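Kenlow Courtyard Table - a thread, because three of you asked how the big table is getting on and I can't fit it in one reply

1/ For anyone new: I look after the shared table in the atrium at Kenlow, the old brick building with the glass roof. It's the one everybody ends up at. Lunch, homework, card games, somebody's aunt's birthday. I moved in upstairs 4 years ago and I think I've eaten more meals down there than in my own kitchen.

2/ The table came from a secondhand place called Dudek that was clearing out its back room. We paid 400 for it with the chairs thrown in, which felt like a fortune that afternoon and feels like a steal now. Hamish Goodwin and I carried it in with two neighbors and a lot of bad language. It did not want to come through the door.

3/ What I love is the color. Warm, orangey brown, and when the light drops through the roof in the morning the whole thing just glows! But shiny wood shows everything. Every ring, every crumb, every sticky little handprint. So a good part of my October has gone into working out how to keep it nice without turning into the person who follows people around with a cloth.

4/ First thing that helped: round mats. I put one out as a trial and people used it without being asked, so more are coming. Dark gray was my pick, mostly so coffee drips don't bother me so much. Hamish wanted cork. Hamish can buy cork.

5/ Second thing: the plant. It used to live on the floor by the stairs and sulk. Bronisława Czerwiński said to try it on the table, and I thought it would be in the way, but if you keep it down at the far end there's still plenty of room for plates. I water it at the sink and let it drain before it goes back, because I've seen what a damp pot can do to a finish and I'm not going through that again.

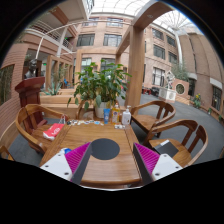

The big table, with the plant and the bottles down at the far end.

6/ Everything that needs a home on the table now goes next to the plant. The pump bottle, the squeeze tube, the yellow stuff. I tried a tray first and people just put their phones in it. Standing things in a little group by the pot works better, and when it's time to wipe down I can move the lot in two trips.

7/ The small flat bits and pieces at that end get to stay out too. I used to sweep everything into a box at night and then spend the next morning being asked where it all was, so I've stopped. If you come down to eat, slide them along. If you come down to play, slide the plates along. It all fits.

8/ Now, the chairs. I have feelings about the chairs. They're the same wood as the table, with slatted backs and those lovely curved arms, and they are so comfortable that people stay two hours when they meant to stay ten minutes. The slats are a pain to dust, though. I do them with an old sock over my hand - one slat at a time, radio on, and it takes me 15 minutes a chair if I'm being fussy. I am usually being fussy.

9/ The chairs are also where everybody leaves their things. Look, there's a red and white paper bag on one and something flat and black on another. I don't mind a bit, I would much rather have bags on the seats than on the tabletop, but please do take them home with you at the end of the day. I have a cupboard upstairs that is slowly filling with other people's umbrellas.

10/ Someone asked what I clean the top with. Nothing fancy! A soft cloth, warm water, a drop of dish soap, and then a dry cloth straight after, always going the long way with the seam. Bronisława swears by a wax called Rindel and she's promised to bring me some to try. I'll do a patch on the underside first and let you know.

11/ And yes, I did get a quote for having the whole set refinished. 2000. I laughed, then I had a cup of tea, then I went and looked at the table again and decided it's got years in it yet. A few scratches are fine by me. One of them is from the day we carried it in and I'm rather fond of it.

12/ Still on my list: felt pads for the chair feet (the scraping, oh my goodness), a couple more mats, and a hook or two on the brick for bags if I can get permission. If you have spare felt, leave it outside my door and I'll bake you something. Soup down there tonight from six, bring your own bowl.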